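About Us

Tindix Alterations & Laundry
Family-run, in the old feed store on the main street of Urnville

We hem, patch, take in, let out, wash, press and fold. We have been doing this long enough to have opinions on your zipper.

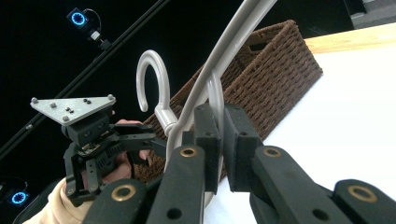
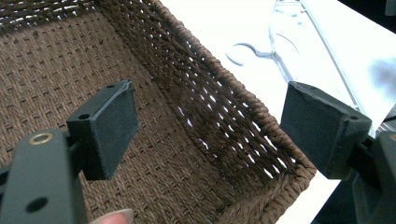

How it started

Yaryna Tymoshchuk came to Urnville with one suitcase, a sewing machine that weighed more than the suitcase, and a plan to stay until spring. She had learned to sew in her aunt's shop in Vornska, where customers were expected to stand very still and were pinned if they didn't. Spring came, the mayor's wife needed a dress taken in before a wedding, and word got out. Yaryna rented the front half of the feed store. The back half still smelled of oats, and on a humid day it does again.

Kelly Prado walked in that February with a winter coat missing every button but one. She argued about the price, lost, and asked if there was any work going. She had run the laundry at a hospital and knew more about stains than most people would want to hear over lunch. Within the year she had talked Yaryna into two washers and a dryer. There are 6 machines now, and one of them works when it feels like it.

The name

People ask what Tindix means. It was painted on the window when we moved in. The landlord didn't know, the tenant before us had left the state, and a sign painter wanted more to scrape it off than we had in the bank. So we are Tindix. We get the occasional phone call for a plumbing supply outfit and have learned to be polite about it.

What we do all day

Mostly pants. If you want to know the truth about a town, look at its pants. We shorten them in August when school clothes are bought too long, and we let them out in January for reasons that are between you and the holidays. We also do:

Hems, cuffs and waistbands
Zippers (coats, tents, one bagpipe cover)
Wedding and prom dresses, booked ahead, please
Wash and fold by the pound
Pressed shirts, on a hanger or folded
Curtains, if you measured the window first

We don't do leather, upholstery or fur. We don't do costumes the night before the play anymore, and the drama teacher knows why.

Last year we finished about 1,000 hems. We only know this because Kelly keeps a notebook and likes to read from it when someone says business looks slow. The same notebook lists 438 shirts pressed for the Quách family restaurant next door, who pay us partly in soup. Our accountant has asked us to stop telling people that.

How we work

Bring your things in clean if they are to be sewn and dirty if they are to be washed. You would be surprised. Try the item on here, with the shoes you plan to wear. A hem pinned over sneakers will look wrong over heels, and we will be the ones who hear about it.

Most repairs take three days. Wash and fold left before 10 in the morning is ready by closing. If you tell us it's an emergency we will believe you once.

Check your pockets. We check too – whatever we find goes in an envelope with your ticket number on it. We have returned car keys, a retainer, and a love letter that wasn't addressed to the customer's husband. We read only far enough to know whose envelope it went in.

Anything left more than 12 weeks goes to the church clothing drive. We call twice first. There is a man in this town who has bought his own blazer back and seems happy with the arrangement.

Who you will meet

Yaryna is at the machine by the window and may not look up. It isn't personal, she's counting stitches. Kelly is at the counter and will look up. Her nephew helps after school and can fold a fitted sheet, a skill he would like kept quiet.

Find us

Next door to Quách, across from the bank. Park behind the building and come in through the side door – the front one sticks.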